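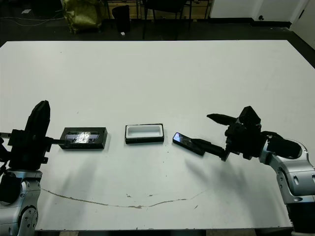

Luvgate cell 2 - restart checklist after the grip fault
September 30, 2019

Fault: the right gripper stopped on cycle 1721 of the phone boxing job and stayed shut. The log called it a "minor event." The phone it was holding may disagree.

1. Emergency stop, both arms
OK. The button still needs a harder push than anyone in an emergency wants to give it.

2. Finger screws and mounting blocks
Left OK. Right had one loose screw, now tightened. The Irnum manual says to check every 200 cycles. We had gone 534.

3. Cables at the wrist
OK, no pinching through full travel. The tie from April is still temporary.

4. Slow run, wrist view, nobody within reach
PASS on the second try. First try stopped early on a force limit that somebody had set low enough to be alarmed by air.
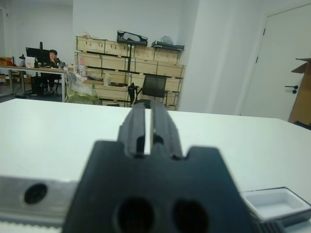
5. Release on power loss
FAIL. Fingers hold when power drops, as Gasser promised, but the manual release sticks. Part ordered from Sturkham. Until it comes, no hands between the fingers, including "just for a second."

6. Table surface
Wipe down before each run. Marks confuse the vision setup, which is easily confused.

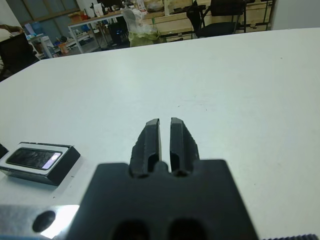

Half speed only until item 5 is closed. The override key is in the drawer marked "not the key," and it should stay there.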